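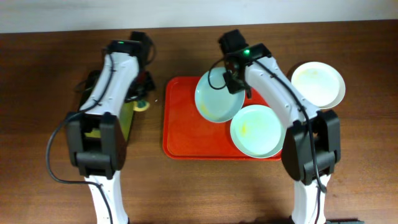 Table-clearing task, two-arm station at Grargate. Two plates on the red tray, a third beside it.

Ostar household chores project: progress to the end of October

Work this period moved from single items to a full clearing job: plates, bowls and leftover food on one table, with a tray to stack on. The Pamel arms ran 22 attempts. Five were completed with no help from staff. In three more, a person stepped in once, each time to straighten a plate that had been put down half over the tray edge.

Plates remain the slowest part. The grippers hold a rim well enough, but a smeared rim slips, and the arms do not yet change their grip when it does. Ayala has supplied softer finger pads, which will be fitted before the next round.
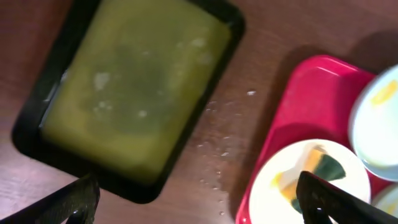 Wrist camera view, with food still on one plate and drops on the wood between the trays.

Wiping up is not yet part of the job. The software can find crumbs and drops on bare wood, though glare still confuses it. We plan to add a cloth in the next period.

Our view is that the station is not ready for a home or a café. A person clears the same table far faster – and notices what has been spilt. Spending is on budget. We ask to move two weeks of test time from stacking to wiping.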